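About Nutitz

Nutitz writes and checks working rules for robot arms that handle food. Our clients are commercial kitchens, packing rooms and the labs that develop handling programs for them. We have been based in Nollent since we split from Flastari, and we share a workshop with Bukhari, who look after the electrical side.

We don't sell robots and we take no commission from anyone who does.

What we work to

Our house code has 52 clauses. The ones clients ask about most:

Every arm has a named operator for the shift, written on the board before power-up.

Grip force is set for the softest item on the run and rechecked when the produce changes.

Anything dropped goes in the bin and is logged. It does not go back on the plate.

Cables at the wrist are checked for snagging through the full range of travel.

Cleaning is done with the arm isolated and tagged out. A pause on the controller is not isolation.

An audit visit takes five hours and covers at least 500 pick cycles. To date we have logged more than 3798 faults and near misses, and the code is revised from that log each November. Current clients receive the new edition at no charge.

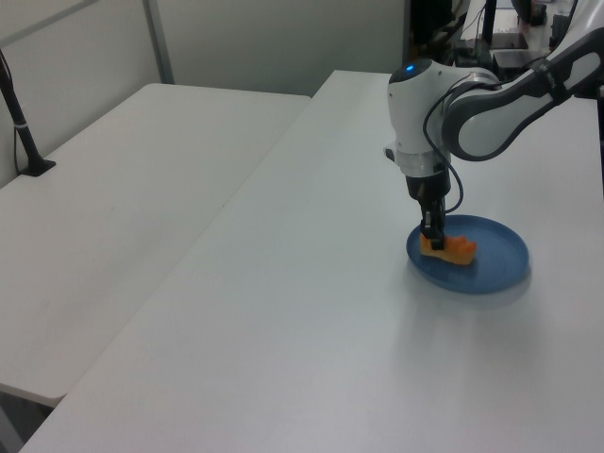 Nollent, 15 July 2026
Gripping fruit at a plate with a two-finger gripper. Soft fruit is covered in Part 5 of the code. Copies are available from the office on request.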